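Ticket 227
Subject: Label printer in receiving prints everything twice, except when I am watching
Opened by: Dalal Khasawneh, Receiving
Priority: Normal (requested: Urgent)
Status: Closed
Category: Printing / Other / Other

Original message

Since the update in October the Masix label printer at the receiving desk prints two of every label. I ask for one, I get two. I ask for two, I get four. I have not asked for three because I can see where this is going.

The trouble is that every part in the building gets a bin label with its own serial, so a second label means a second part that doesn't exist. According to the stock system we now own 39 door switches. The shelf disagrees. The shelf has always been the more honest of the two.

Already tried: off and on, new roll, different roll, old roll again, unkind words.

Reply from IT desk, 9:40 a.m.

Hi Dalal, thanks for the thorough report. Please check the Copies field in the print dialog. It sometimes gets set to 2 by accident.

Reply from Dalal Khasawneh, 9:52 a.m.

It says 1. It said 1 before I opened the ticket, too. I am attaching nothing, as the ticket system only accepts attachments smaller than my patience.

Reply from IT desk, 11:15 a.m.

I came down and printed a test label. One label came out. I printed five more, one at a time, and got five. I'm going to mark this as could not reproduce and keep an eye on it.

Reply from Dalal Khasawneh, 11:21 a.m.

You had barely reached the stairs. Two labels. I've stuck the spare on my monitor so you can see it when you come back.

Reopening.

Notes, IT desk (internal, but Dalal is copied on everything, so hello Dalal)

Went through the print server log for the morning. My test jobs show up once each. Dalal's jobs show up twice, same user, same label, 15 seconds apart. So the printer is doing what it's told, and something is telling it again. I'd like to apologize to the printer. I had already written "aging hardware" in the draft closing note.

Differences between her jobs and mine:
I printed from the test page. She prints from Kullby, the inventory program.
I printed as admin. She prints as herself.
I was standing up. 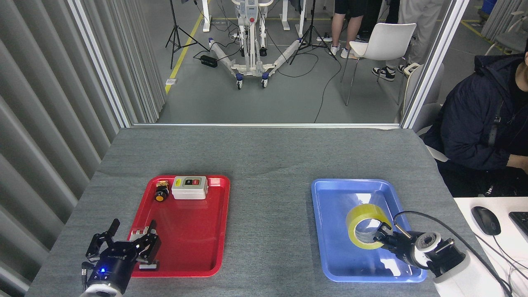 Asked Dalal to print one label from Kullby while I stayed on the phone and watched the queue from upstairs. Job arrives, prints, clears. Then the second one turns up, right on schedule – and it comes from a different machine name, RECV-OLD.

RECV-OLD is the previous receiving computer. We replaced it in the spring. I have a form saying it was wiped and recycled. The form is signed, and the signature is mine.

Reply from Dalal Khasawneh, 2:05 p.m.

If you mean the beige one, it's under the desk by the loading door. I rest my feet on it. It's warm, and that door doesn't close properly (see my other ticket, the one about the door, the one nobody has answered).

Reply from IT desk, 2:30 p.m.

Found it. It's been running the entire time with no monitor attached. It still has Kullby installed, still logged in under your account, and still set to resend any label job that isn't confirmed within 15 seconds. The October update changed where confirmations go. They now go to the new computer only, so the old one decides the label never printed and helpfully sends it again.

This also explains why my test labels were fine. The test page doesn't pass through Kullby, so the old machine never heard about them.

Steps taken:
Signed Dalal's account out on RECV-OLD.
Stopped the Kullby resend service and set it to disabled.
Shut the machine down.
Removed RECV-OLD from the print server's allowed list, in case it gets ideas.
Printed a label from Kullby with me in the room. One label.
Printed a label from Kullby with me in the hallway, at the user's insistence. One label.

Reply from Dalal Khasawneh, 3:10 p.m.

Confirmed, one label each time. I've voided the duplicate serials and the switch count matches the shelf again. The Ghanem order can go out.

My feet are cold.

Resolution

Duplicate jobs caused by retired workstation left running. Workstation now off and tagged for pickup. Recycling form corrected. Door ticket moved to Facilities, where it has been given a new number and the same priority.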